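Skidia Users Board > Two-arm cells > Setup and maintenance

Thread: Left hand drifting at handover, right hand fine

trayrunner
Posted Wednesday, February 5, 2020

We have a two-arm Skidia bench cell at our shop. Parts get sorted into a red tray and a blue tray, both on the left side of the table. Anything that comes in on the right has to be picked up by the right hand and passed across in the middle. It ran well until January, when we had the left wrist joint out to replace the cable. Since then the left hand closes low at the handover. It still gets the part most of the time but it pinches under the widest point and the part tips.

Right arm has not been touched. I re-homed the left arm twice and ran the wrist zero routine both times. The error at the handover point stays the same, low and a bit toward the body. At the trays you would hardly notice it.

Controller is the Tallov with the stock handover program. What would you check first?

greasegun_61
Did you put the wrist back on the same dowel holes? There are two sets on the older flange and it will bolt up on either one. The zero routine won't catch it, it only looks at the encoder.

trayrunner
Same holes. I marked them with paint pen before I took it apart and the marks line up. Bolts are torqued to the sheet.

kelso_bench
Then it's the tool offset. When you do a wrist swap the Tallov drops back to the default offset for that arm if you let it reboot with the wrist unplugged. The trays look all right because the drop height has so much slack in it. Go to the arm page, look at the tool table, and compare left and right. They should mirror each other apart from the sign on the sideways value.

trayrunner
They don't mirror. Right has our measured numbers, left has round ones. So yes, it has defaulted. Can I just copy the right values over with the sign flipped?

kelso_bench
I would. Ours has run that way for 2,000 cycles with no trouble.

greasegun_61
I wouldn't. No two hands are shimmed the same. You can copy the numbers to get moving but you want to touch off the left hand properly against the pin before you let it run at speed. It takes 37 minutes if you've done it before and an afternoon if you haven't. Copying is how you end up back here in a month asking why it's crushing parts.

kelso_bench
If the hands came from the same batch the difference is smaller than the finger pad compliance. I've measured it on ours.

greasegun_61
On yours. His left hand could have had new pads since.

mitre_and_maple
Both of you are skipping a step. Before he changes anything on the real cell he should load the new table into the Trirkum sim and step through the handover one line at a time. The sim cell has the same two trays on the left and a plain white table, so the program loads without edits. Stop it at the line where the right hand has hold of the part and the left is in open and waiting. If the left hand is in a silly spot there, the numbers are wrong and you haven't bent a finger finding out.
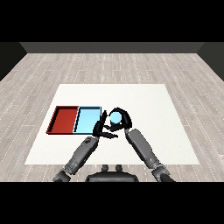

Once you're stopped on that line, jog the left arm only and leave the right where it is. Write down the left wrist height before you jog and again when you're happy with it. Then close the left hand at 10 per cent speed, and only open the right after that. If you do both at once you can't tell which arm moved the part.

One caution — the sim has no pad compliance at all, so don't tune grip force in it. Position only.

trayrunner
OK, did that over lunch with the copied values. Position is much better in the sim. On the real cell at low speed it's still a hair low, so I think greasegun is right about the shims. Doing the pin touch-off tomorrow. Is the pin that came with the cell good enough or do I need the Benítez one?

greasegun_61
The one that came with it is fine if it isn't bent. Roll it on a surface plate. The Benítez pin is nicer to use but it's the same diameter.

kelso_bench
Save the tool table to a stick before and after. Parameter 107 on the Tallov stops it reverting on a reboot, but it only holds if you set it after the offsets are in. Still think the copy would have done you.

trayrunner
Did not know about 107, thanks. It was off on both arms. Will post the touch-off numbers when I have them.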